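Kinnunen: grasp selection on soft and rigid objects from wrist and overhead views
Student project report, Plukton robotics course
January 11, 2020

1. Aim

The project tested whether a wrist camera improves grasp selection when soft and rigid objects share a table. The baseline planner, Watidard, uses the overhead view alone. Our version, Kinnunen, adds a second network that scores the wrist view during the last part of the approach and may shift the grasp point or call for a retry.

2. Method

Training used 100 demonstrations recorded by teleoperation. Both camera streams were saved with the joint positions and the gripper width. The object set consisted of toy food and kitchenware, laid out again by hand before each demonstration. No markers were fixed to the objects.

The wrist network was trained on cropped images with random changes in brightness. An early version without these changes reacted to shadows on the white table and was dropped in May.

Each planner was then given the same 69 test layouts. A trial counted as a success if the named object was lifted and held until the arm reached its rest pose. Up to two retries were allowed.

3. Results

Watidard failed in 18 trials and Kinnunen in 11. Most of the difference came from soft objects, where the overhead view gave a poor estimate of width and the fingers closed too early. For the mug and the pitcher the two planners performed much the same – both tended to miss the handle when it pointed away from the arm.

Retries added time. The wrist network also lost confidence when one object filled most of its view, and in four of the failed trials it asked for a retry although the grasp was sound.

4. Set-up

The arm, table and object set were those of the Skurnport bench, with the control software left unchanged.

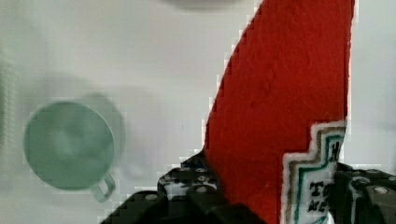
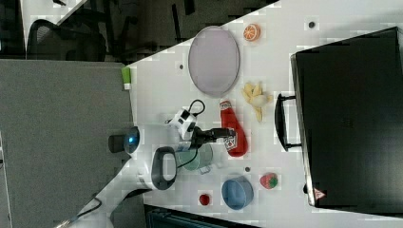 Figure 1. Wrist view with the red bottle between the gripper fingers (first) and view of the table from above with the arm over the object set (second).

5. Further work

The retry threshold was set by hand and should be learned. Gripper width is recorded but not yet used as an input.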